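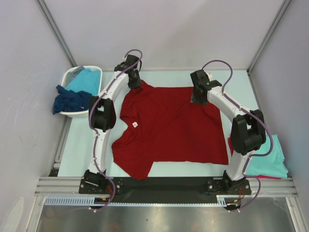 Rindum 의류 재분배 사업 중간보고
2022년 1월 27일
받는 분: Huguette Doucette 님 (Festley 기금)
작성: Amrit Nguyen

급하게 정리해서 보냅니다. 표는 다음 주에 따로.

1. 진행 현황
정리 완료 810벌. 올해 목표 4000벌 대비 아직 느린 편이고, 연초에 입고가 늦어진 영향이 큼. Plivholm 쪽 수거분은 지난주에 들어왔고 분류는 절반쯤 됬습니다. 상의 먼저, 바지는 2월로 미룸. 아동복은 수량이 적어서 따로 상자 안 만들고 상의에 합쳤습니다.

2. 개는 방식
9월에 정한 방식 그대로. 펼치고, 소매 안으로, 밑단 올리고, 반 접기. 목둘레가 넓은 긴 상의가 문제인데 어깨선이 안 맞으면 쌓았을 때 한쪽으로 기웁니다. 큰 치수는 한 번 더 접기로 변경. 선반 폭에 맞추려면 이게 제일 낫습니다.

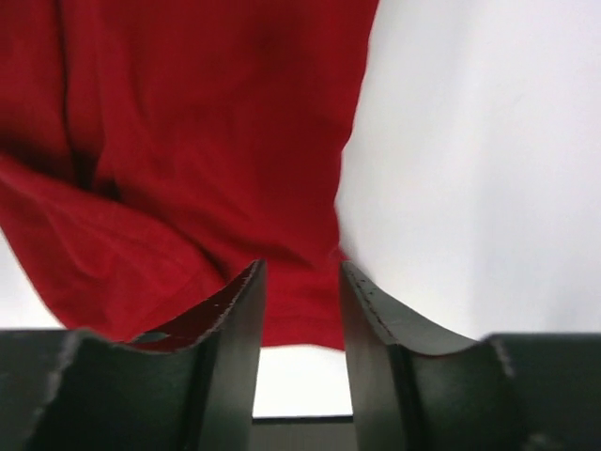
3. 품질 확인
출고 전 주름 확인은 상자당 5벌씩 뽑아서 봄. 작년에는 Landry 창구에서 구김 얘기가 제일 많았고, 그래서 기준을 좀 올렸습니다. 잔주름은 통과. 빨간 천 왼쪽 위에 세로로 길게 잡힌 것처럼 깊은 주름은 접기 전에 손으로 펴고 다시 시작합니다. 아래쪽에 둥글게 말려 부푼 부분도 마찬가지, 그대로 접으면 두께가 안 맞음. 시간은 더 걸리지만 다림질 건수가 줄어서 계속 이렇게 갈 생각입니다.

4. 예산
상자 100개 구입, 영수증 첨부. 라벨 용지는 아직 남아서 추가 주문 안함. 운송비는 Plivholm 왕복이 한 번 늘어 초과 가능성 있습니다. 확정되면 바로 알려드릴게요.

5. 다음 달
- 바지류 분류 시작
- Landry 1차 출고, 날짜는 창구와 협의중
- 치수 라벨 위치 통일 (지금은 목 안쪽, 소매 섞여 있음)

부탁드릴 것 하나. 2차분 지급 일정이 2월 초인지 중순인지 확인 부탁드립니다. 선반 주문이 거기 걸려 있어요. 빠진 내용 있으면 메일로 주세요.

Amrit Nguyen 드림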